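Fastiro Hand Grippers, Pair (Narnley Bench Edition)

Home / Tools / Handheld Grippers

In stock at the Fraser warehouse. Sold as a pair, left and right. Cables included. Patience sold separately.

The job we show most often is the brush box: makeup brushes and other skinny things into a clear divided container, one at a time, with a gripper in each hand.
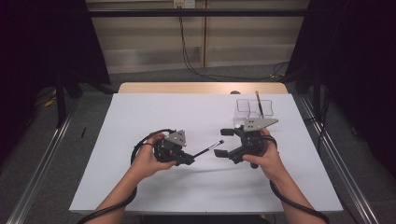
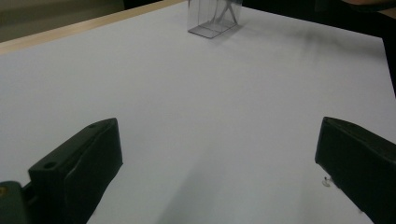
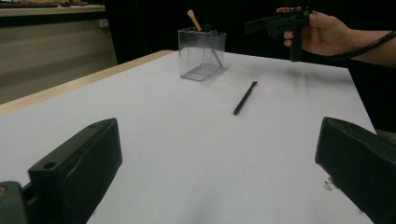 Every few weeks somebody writes to ask whether the machines can do the chores yet. We sell the things, so you would expect us to say yes. The answer at our shop is "some of them, slowly, if you set the table first." A six-year-old will tidy a brush box for a cookie and finish before you find the cookie. A robot arm will do it for the price of a decent used car, and it would like you to please stop moving the box.

The Fastiro pair is for people who want to work on that gap. You wear out your own wrists doing the chore through the grippers, you keep the recordings, and then you hand the whole pile to an arm and see what it picked up. Sometimes it picked up the brush.

What you get

Left gripper and right gripper, black
Two flat-pad finger sets
Two cables
One hex key, which you will lose
Printed setup guide, 11 pages, by Melur Siregar, who has opinions about cable routing

What it's good at

Slim, stiff objects. Brushes, pens, craft sticks, chopsticks, the screwdriver you were looking for. The flat pads close evenly and hold a thin handle without rolling it, provided you come at it square. Come at it from an angle and the brush will spin around to point at you.

Passing from hand to hand. This is what most buyers practice first and enjoy least. Your left hand knows exactly how hard to let go of a brush. Your left hand holding a gripper knows nothing of the kind and has to be taught, like an intern.

Boxes, bins, trays and drawers, as long as the opening is wider than your confidence.

What it's not good at

Anything flat on a table. Paper, playing cards, a coin. Slide it to the edge and grab it there, or buy the thin fingers.

Socks. We have tried socks. Jannik Harms spent most of October on socks and would rather talk about something else.

Clear plastic. You will have no trouble finding a clear box with your own eyes, but plenty of camera setups see through it to whatever is behind. If your recordings are meant for training, throw in an opaque box now and then, and expect the clear one to take longer.

So, can machines do the chores?

Shop-floor chores, often. If the part arrives in the same place facing the same way, an arm will load it into the same slot until the building falls down. Wandska, our fixture line, exists because of this, and it is the dullest and most profitable thing we make.

Household chores, hardly. The trouble with a house is the people in it. They put the brush back upside down, buy a different box, and leave a cup in the way. Sugeng Tuhumury on our test bench ran an arm on one brush-sorting job for a full week this fall. It got 86 percent of the brushes into the right compartment, which sounds fine until you picture the rest of them on your bathroom floor. He then turned the box a quarter turn and the score dropped to 50.

We think that number will go up. We wouldn't cancel the cleaner.

Setup notes

Run the cable back along your forearm and strap it in two places. A loose cable will catch the rim of the box every time, and always on the last brush.

Use a plain, pale work surface if you can. Matte beats glossy.

Keep the finger pads clean. Rubbing alcohol and a lint-free cloth will do it. Makeup brushes that have been used for makeup should be washed first, or your pads will end up a flattering shade of bronze.

Take a break before your thumbs ask for one.

Questions we get

Do I need both hands? For picking and placing, no. Single grippers are listed under part 3948, left or right. For handoffs and for holding a box steady, get the pair.

Will it fit small hands? Yes. Dewanti Pasaribu, who does our demos, wears a child's ski glove in winter and has no trouble with the grip.

Can I use it to do my actual dishes? You can. It takes almost 50 minutes and you will still need to do the pan.

Does it come with a robot? No, and please check the cart before you order, as we can't take returns from people who were hoping.

Customer note

"Bought these for our packing bench to find out whether the small-parts work could be automated. Answer so far: the big bins yes, the little tubes no. The grippers have held up better than my mood. Left cable could be longer." Yanti Yusof, 11/6/22

Longer left cable now available under Accessories.

Shipping

Leaves Fraser within two business days. Spare pads ship free with any pair. Returns accepted for 30 days if the grippers are clean and the hex key is present, and we will look the other way on the hex key.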